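From: Ayane Iwasaki
To: Sornik users list
Subject: Re: Open afternoon at Sorico, did anyone go?

Brayan Castaño wrote:
> I couldn't get away from work for the Sorico thing in March. Did anyone
> from the list make it? Mostly I'd like to know if they showed the two-arm
> stuff running in the simulator or just talked over slides again.
> Brayan

Hi Brayan, hi all,

Yes, I went, and Danang came along too (he drove, bless him). No slides! Well, four at the start, and then Yaneth Quintero sat down at the big screen and ran the simulator for the best part of an hour while people shouted questions at her. Much more fun than last year.

The bit you'd have liked was the tabletop work. They've built themselves a whole furnished bedroom to run it in, door handle and telly and all, and both arms work in there together. I asked why they bother with the furniture and Yaneth said the cameras get far too comfortable with plain grey walls. They have 2,984 saved runs so far, and she let us pick which ones to replay — I got greedy and asked for three.
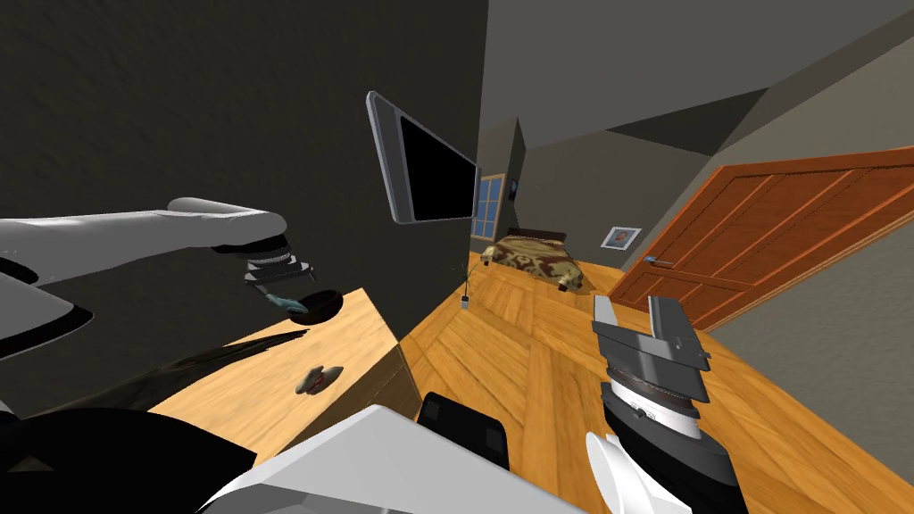 One of the replays: left arm over at the bowl, right gripper open.

I did ask about speed, as I know you'll want to know. She had it on an ordinary desktop and it kept up fine with one room loaded. With several at once it got a bit chuggy, and Ulises Villanueva had a long moan about his own laptop at that point, which I'll let him tell you himself.

They let us have a go by hand afterwards. I was dreadful. Danang was annoyingly good and hogged the controls for 30 minutes.

Tea was in the Cabrera room upstairs, decent biscuits. Yaneth is happy to do a repeat for anyone who missed it, so write to her directly if you're keen. Does anyone still have the old Delo settings file, by the way? Mine went when I changed machines.

Ayane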